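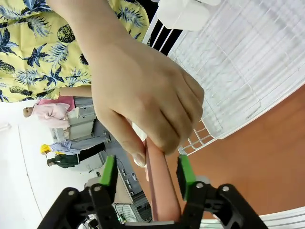
Kaijage, September

About Orent

Orent sets up, maintains and repairs small gripping cells. Most of our work concerns two-finger grippers on light arms, the kind used to pick up and hand over household and kitchen items. We do not build arms. We take a cell that has been delivered, or one that has drifted, and return it to a documented state.

The company was started by Ataberk Güneş, who had been servicing packaging lines and kept being asked about the grippers. He still does the first visit on most new cells. The shop is in Kaijage, on the ground floor, with parts storage behind it.

How a cell is set up

The reference cell in the shop is called Honar. Procedures are tried on it before they are written into a customer's file. It carries a two-finger gripper with green pads on the inner faces of the fingers and a small camera at the wrist. A setup on Honar, or on a cell like it, follows this order.

Mounting. The gripper is bolted to the wrist flange and the screws are tightened crosswise in two passes. Joint screws on the finger links are checked separately. A loose link screw shows up as side play at the fingertip long before it can be seen at the joint.

Pads. Each pad is seated dry, pressed for 4 minutes and left overnight. Pads are replaced as a pair, even when only one is worn. A new pad opposite an old one pulls the object off center as the grip closes.

Camera. The lens is wiped and the bracket locked. We then record a view with the fingers open and another with them closed. Both views are kept with the cell record. If a later view shows the fingertips in a different place, either the bracket has moved or a link has bent, and the arm is not run until we know which.

Handover test. An operator holds a long, soft object between the open fingers by its upper end. The fingers close at low force, the operator lets go on the prompt, and the arm holds position for 17 seconds. The test is repeated with the object tilted both ways. We use soft cylinders because they show uneven pad pressure sooner than a rigid bar does.

Rack test. For cells that work near dish racks, the arm is then jogged along the wire rails at reduced speed. Wire is hard on fingertips and catches on pad corners. Clearances are set with the rack in its real position on the table and are void if the rack is moved.

Maintenance

Contract cells are visited every 184 operating hours. At each visit we check link screws, pad wear, cable strain relief at the wrist, finger travel and closing force. Force is measured at three openings. Readings go in the log whether or not they are within limits, and the customer gets the same log we keep.

Etevent is our logging software. It began as a spreadsheet and still exports to one. It stores the readings, the two reference views and the name of the person who did the work. There are 67 cells in it at present.

Repair

Grippers can be sent in or repaired in place. Bent links are replaced and are not straightened. Stripped screws are drilled out and the thread is inspected before a new screw goes in. After any repair to the fingers or wrist the full setup is repeated from mounting onward, including the overnight wait for pads.

For a repair inquiry, include the gripper serial number, the operating hours and the last closing force reading if there is one. Visits to the shop are by appointment, mornings from 8:30.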